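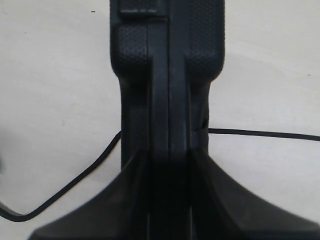
My grandmother kept her sourdough starter in a jam jar on top of the fridge, and for most of my childhood I thought it was something that had gone wrong. It burped. It smelled like nail polish in summer and like apples in winter, and every so often it climbed out of the jar and glued itself to the enamel. When she died it went to my aunt, who forgot it behind a radiator, and that was the end of forty years of bread in my family.

So when I tell you that I spent a good part of August driving between small towns asking strangers about their jars, you'll understand I had some catching up to do.

It began with a loaf. A friend came back from Plinano with one wrapped in a dish towel on the passenger seat, and I ate so much of it standing up at her counter that she had to make pasta for dinner instead of sandwiches. The crust was nearly black. Inside it was a kind of grayish gold, damp and stretchy, with a sourness that came in late, after you'd swallowed. I asked where it was from and she said the bakery had no sign, just a green door, and that I should get there early.

I did not get there early. I got there at ten past nine in the morning and the shelves were bare except for a tray of rolls and a very tired looking plum cake (which I bought, and which was wonderful). Raluca Preda was already mopping. She has run the place on her own for years, apart from a nephew who does the Saturday heavy lifting in exchange for pizza dough, and she bakes 60 loaves a night. I asked why not more. She leaned on the mop.

"Because that's how many fit in the oven," she said, "and then I want to go to bed."

I liked her immediately.

She let me come back that night. I'd pictured something hushed and candlelit, I think, from too many cookbooks, but the radio was on loud and she was eating potato chips out of the bag between batches, wiping her hand down her apron each time. Her starter lives in a white bucket with a lid that doesn't fit. She feeds it when she comes in and again before she leaves, flour and water, no scale, and when I asked how she knew the amounts she tipped the bucket toward me and said look at it. I looked at it. It looked like pancake batter with opinions.

What I learned that night, mostly, is how much of baking is waiting around. The dough gets mixed and then you wait. You fold it over itself, a big wobbly cushion of a thing, and you wait again. Raluca fills the gaps with crosswords and phone calls to a sister who lives somewhere with a more sensible time zone. By two I was asleep on a flour sack. I woke up to the smell, and I don't have a good way to write about that smell. If you've ever been very hungry and also very happy, it's in that neighborhood.

Her starter came from Sastitz, she told me, from the woman who taught her, and that woman got it from a mill up there that used to hand it out to anybody who bought a full sack. So off I went to Sastitz.

I should say here that Sastitz is tiny. It has 739 residents according to the board at the town line, plus what I'd guess is the same number of cats. The mill closed long ago and the building is apartments now, with geraniums and satellite dishes. But I asked in the grocery store, and the man at the register called over a woman by the eggs, and she called her mother, and twenty minutes later I was in a kitchen being shown a jar. Then we went next door and I was shown another. They'd all come from the mill at one time or another, and they were all different! One was stiff enough to hold a spoon upright. One had a streak of rye through it and smelled like beer. The lady with the stiff one told me, in a low voice, that the neighbor's had been ruined by tap water. The neighbor, also in a low voice, said the first lady's bread could be used to chock a truck.

I've since read a fair bit about why this happens, and the short version is that a starter takes on the company it keeps. The yeasts and bacteria in it come largely from the flour, with some help from the baker's hands and kitchen, and over time the mix settles into whatever suits the way you treat it. A warm kitchen pushes it one way and a cold pantry pushes it another. Feed it rarely and it turns sharp. Which means, I'm sorry to say, that the hundred-year-old starter people sometimes brag about at parties may have very little in common with what went into the jar a hundred years ago. I brought this up in Sastitz and it did not go over well.

I carried home a spoonful of each, in two old mustard jars, with the lids loose. One of them got out somewhere on the hill road and I am still finding it in the seat tracks.

My own first loaves were bad. The very first I gave to the dog, who buried it. I was using the cheap white flour from the supermarket and impatience, mainly, and I kept putting the dough in the oven when I wanted to eat and not when it was ready. I called Raluca to complain. She asked what the dough did when I poked it. I said it sprang straight back, and she said then leave it alone, and hung up, and called again a minute later to say I should buy decent flour too.

If you want to try it, the recipe I've landed on starts with 300 grams of water and a big spoonful of starter that's bubbly and domed on top. Stir that into a bowl of bread flour until it's shaggy, leave it half an hour, then work in the salt with wet hands. Fold it a few times over the afternoon whenever you walk past. It goes in the fridge overnight, and in the morning into the hottest oven you've got, inside a heavy pot with the lid on for the first half. Take the lid off and be braver about the color than you want to be. I used to pull mine out when it was a nice toasty tan, and it was always gummy in the middle.

There's a bread fair in Pornico in the fall that Raluca refuses to enter and complains about every year. She says the judges go by looks. I've told her I might put one of mine in, and she laughed for quite a while, then asked which flour I was planning on.

The surviving mustard jar sits on top of my fridge now. I've moved the cookbooks away from it. Last week it got up over the rim while I was at work and ran down the door as far as the handle, and I called my aunt to tell her, and she wants some.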